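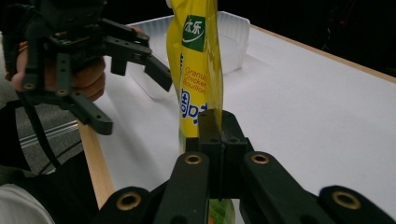 A day at the Heken pressing plant open house

The Heken plant opens its doors once a year, in October, and this was the first time I managed to get there. It sits on the edge of Trestham behind a tile warehouse, in a low brick building with no sign on the street side. If you own doom or sludge records on vinyl from the past few years, there is a fair chance a couple of them came out of this place. The two Lallara albums did, and so did the Tedesco reissue that took so long to arrive last winter.

Doors were at 11 in the morning. The line was mostly men in black hoodies, plus a few families and one couple who had taken the wrong bus and decided to stay. Entry was free. You got a paper wristband, a pair of foam earplugs and a sheet with the tour times on it.

The cutting room

The tour starts upstairs, where the lacquers are cut. The room is small and they only let a handful of people in at once. The lathe was running a test cut with no music on it, and the engineer explained why slow, heavy bands give him trouble. Low end takes up space. A loud bass guitar tuned down to A makes the groove swing wide, and a wide groove eats into the time you have per side. He said that bands turn up with 26 minutes for a side and want it loud, and he has to tell them to pick one.

He then played back a side from the second Lallara album off a reference disc. I have owned that record since it came out and I have never heard the opening riff sound like that. Part of it was the speakers, which were the size of refrigerators. The feedback in the middle section, which is mush on my setup at home, has a second guitar under it playing a slow harmony line. I had no idea.

The press floor

Downstairs it is hot and it smells like a warm shower curtain. There are 5 presses, 2 of them old manual machines that were brought back into use when the plant opened. The manual ones get the short runs and the colored vinyl. An operator puts the labels in by hand, sets a puck of vinyl between them and closes the press. The record comes out with a ragged edge of extra plastic that gets trimmed off and reground.

They were pressing the new Tedesco single while we watched, black vinyl with a gray label. The minimum order is 2000 on the automatic machines, which rules out most of the bands I listen to. On the manual presses they will go a lot lower, but the price per record climbs fast. One of the visitors asked about splatter vinyl and got a long answer. The short version is that it looks good and has more surface noise, and that people buy it anyway.

The test listening booth was closed to visitors. You could look through the window at a woman in headphones checking a stack of discs and making marks on a form. 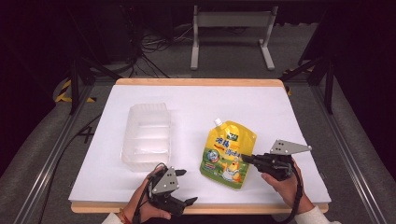
The shop and the live set

The old packing hall had been turned into a shop for the day. Overstock and seconds were in crates along one wall, sorted by label and not by band, so digging took a while. Seconds were cheap, usually because of a bent corner on the sleeve. I came away with the first Lallara album to replace my worn copy, and a split I had never seen before with a goat skull on the front and no song titles anywhere. The music on it is decent, closer to early death-doom than the cover suggests, with vocals buried very deep.

Tedesco played at 4 in the loading bay, with the big door open. They did four songs in 50 minutes. The sound was better than I expected from a concrete box, though the kick drum disappeared unless you stood near the back. The new single came third and is faster than anything on the album. I am still not sure it suits them. The closer was the long track from the reissue, played a good bit slower than on the record, and that alone was worth the train fare.

If you plan to go next year

Get there early — the cutting room slots were all taken by noon. Bring cash for the crates, as the card reader only worked at the front desk. Parking is on the street and fills up. The food was one truck selling fries and bean chili, and the chili ran out before the band came on. The earplugs are fine for the press floor, but I would bring your own for the loading bay.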